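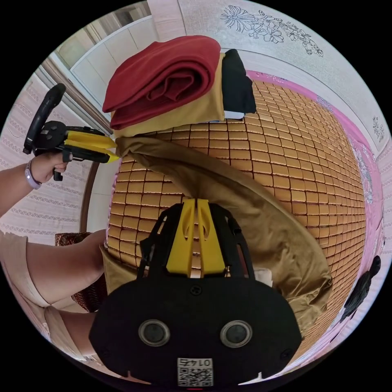 Langat Bamboo Tile Bed Mat

Product code: 116
Sold by: Pedlow Bedding

The Langat is a summer sleeping mat that lies over the mattress. It is made from small rectangular bamboo tiles in a golden-tan colour, set in a tight grid. You sleep directly on the tiles or put a thin cotton sheet over them. Air moves through the gaps between the tiles, so the surface feels cooler than a fitted sheet on a humid night.

Sizes

Single
Double
Queen (2000 mm long, fits a standard Australian queen mattress)

King is not made in this range. Two singles side by side will cover most king beds, but you will feel the join.

Using the mat

Wipe both sides with a damp cloth before first use and let the mat dry flat in the shade. Leave it out for 24 hours if there is a bamboo smell when you open the carton. Most of it goes in that time.

Lay the mat on a made bed, over the fitted sheet. It works best on a medium or firm mattress. On a very soft mattress or a thick pillow-top the tiles sink in the middle and the edges lift. The Grolard grip underlay (sold separately) stops the mat sliding on slippery mattress protectors.

The mat is also a good flat surface for folding. Blankets, throws and clothes can be stacked on it without the bedding bunching up underneath. Keep belts, zips and anything with a sharp buckle off it, as they can catch the cord between tiles.

Care

Wipe with a cloth wrung out in warm water. A drop of mild dish soap is fine for sunscreen or sweat marks.
Do not machine wash, soak, tumble dry or iron.
Do not leave in full sun. The bamboo fades and may crack.
Dry completely before putting away.

Storage

Roll the mat with the tiles facing out and tie it loosely in two places. Don't fold it. Store it in a dry cupboard, off a concrete floor. The Bastov storage bag fits the single and double sizes. The queen needs the long version.

In the southern states most customers put the mat on the bed in November and roll it up again when the doona comes back out.

Repairs

Each mat comes with a small packet of spare tiles and a length of cord. A broken tile at the edge can be replaced at home. For damage in the centre of the mat, email a photo to our workshop and Rónán Tully will reply with a price before you send anything in.

Warranty is 3 years on the cord and edge binding. Colour change in the bamboo is normal and is not covered.

Delivery

Mats are sent rolled in a carton. The queen carton is heavy and awkward on stairs, so please have a second person on hand. Change of mind returns are accepted on unused mats in the original carton.

Page updated 2025-03-23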